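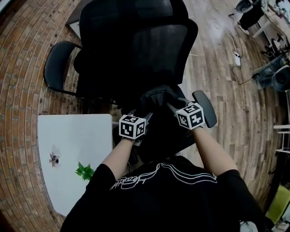 Equipment Review
Prepared by Lilla Szekeres, Shared Equipment Service, Nerivside
Reviewed by Teófilo Flores
6/12/25

Avisora Demonstration Kit, hand-held and wrist-worn sets

The Shared Equipment Service was asked by the Inville site to assess the Avisora kit before a second set was purchased. The kit is used to record a person carrying out a manual task so that the recording can later be used to train a robot arm. No robot needs to be present while the recording is made. The Service has previously reviewed the Kuo leader-arm station, in which the operator moves a small arm and a larger one copies it, and comparisons with that station are made where they are useful.

What is supplied

The kit arrives in two cases. The first holds a pair of hand-held grippers with marker cubes on top, spare finger pads and a charging dock. The second holds the wrist set: two marker cubes on straps, a head-mounted camera unit and three sizes of black gloves. Calibration boards are included with both. The printed manual is short and adequate, although the section on time synchronization refers to a menu that was renamed in the current software.

Assembly took Brayan Ticona less than an hour, including charging. The cubes are keyed and cannot be fitted the wrong way round on the grippers. The same is not true of the wrist straps. Left and right cubes carry different patterns but identical fittings, and one morning of recording had to be discarded because they had been exchanged. We have since put coloured tape on the straps and suggest that other sites do the same.

Wrist-worn set

The wrist set is the better choice for tasks that call for the whole hand or for both arms working against a load. Our trial tasks included moving an office chair up to a table, turning it to face a given direction, and clearing small items from a table top. Operators gripped the chair by its backrest and pushed it as they would on any other day. The leader-arm station could not have been used for this work, as it is bolted to a bench.

Tracking depends on the cubes being seen by the head camera. The wide view helps a good deal, and the hands can be well apart before a cube is lost. Tracking suffers when the operator leans over the work and looks away from the hands, or when one wrist passes behind a large object. High-backed chairs gave us the most trouble. Ulises Tello found that keeping the chin down and the wrists turned slightly outward reduced the losses, and this is now part of our operator briefing.

The straps are comfortable for a half-day session. The cubes are larger than one would like and will knock against armrests and table edges until the operator becomes used to them. Two corners were scuffed during the trial, with no measurable effect on tracking.

Hand-held grippers

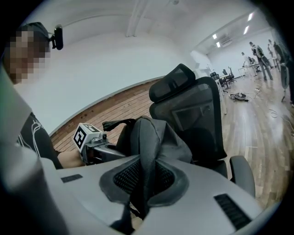
The hand-held grippers produce recordings that are closer to what a two-fingered robot can repeat, and for that reason they will suit most of the work at Inville. An operator cannot cheat with a thumb or a palm. If an object cannot be picked up with the gripper, the recording shows it at once, and the task can be redesigned before further time is spent.

Soft goods were the most demanding part of the trial. Bags, straps and folded cloth shift as they are lifted, and operators needed a full session before their movements became steady. The ribbed pads held fabric well. The squeeze action is smooth, but the return spring is stiff, and Hortensia Villanueva, who recorded more than any other operator, reported a sore hand by mid-afternoon on each long day. We now limit gripper sessions to two hours with a break between them. A lighter spring is listed as an accessory and should in our view be standard.

The housings are bulky. Reaching into a drawer or under a shelf is awkward, and the view of the fingertips is partly lost in tight places.

Recording and review

The trial set a target of 4000 accepted demonstrations across 17 tasks. It was met two working days ahead of schedule. New operators were asked to complete 200 practice attempts before their recordings were counted, and we would keep that rule.

The software flags any recording in which a marker is lost for too long. The flags are reliable. The review screen is less satisfactory: it loads slowly, it will not play the two gripper views side by side, and rejected recordings can be restored only one at a time. Avisora has advised that a new version is planned for July.

Faces of people passing through the room are masked on export. This setting is off by default. Sites should turn it on before the first session and post a notice at the entrance to the recording area.

Recommendation

The Service recommends the kit for purchase, with the lighter springs added to the order. Sites that record mainly fixed bench work should keep their Kuo stations, which remain more precise over small distances and are easier on the hands. Requests to borrow the trial kit may be sent to the equipment desk at Nerivside. Borrowers must return the calibration boards flat, in the sleeve provided.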